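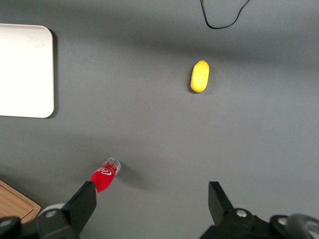
gapfinder
Forum moderator, Grippers & End Effectors

Search this board Go

Korno fingers vs Silside fingers, wrist cam view

Finally got some real time with both sets and I'm hooked! With the Kornos I can see both fingertips and plenty of table between them, so lining up on a small bottle lying at an angle is a joy. 200 grasps so far, only 12 drops.

Re: oddjoint
Nice, but I'd trust the side camera more. A finger over the bottle hides the part you're about to pinch. My Silsides are slimmer and I'd never go back.

Re: gapfinder
Fair! I do use both views - the side one is great for the can and tray work.

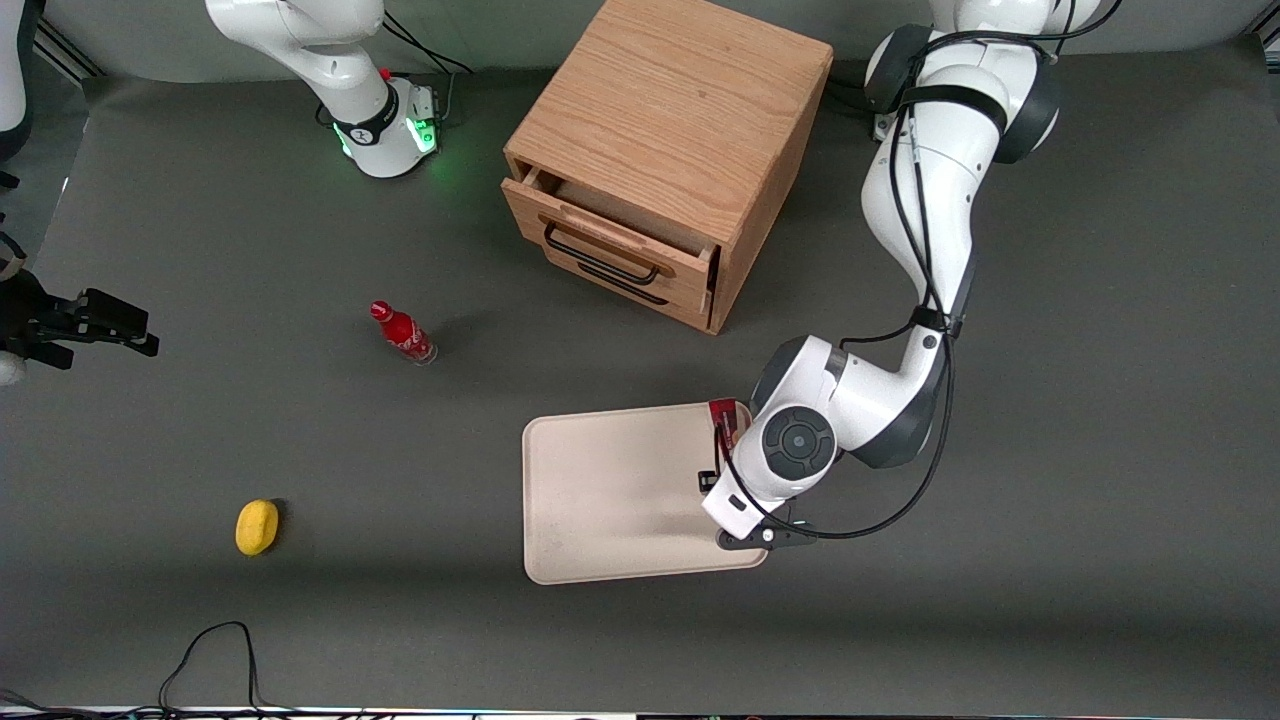
Re: torque_tea
Disagree with oddjoint. Up to 2 cm of error from my fixed camera near the drawer handles, and the wrist view fixed it. Are you on the Barneo controller?

Re: gapfinder
Yes, Barneo, both arms. Love it. Silside run starts tonight, same objects, same count.

Last updated: January, 345 views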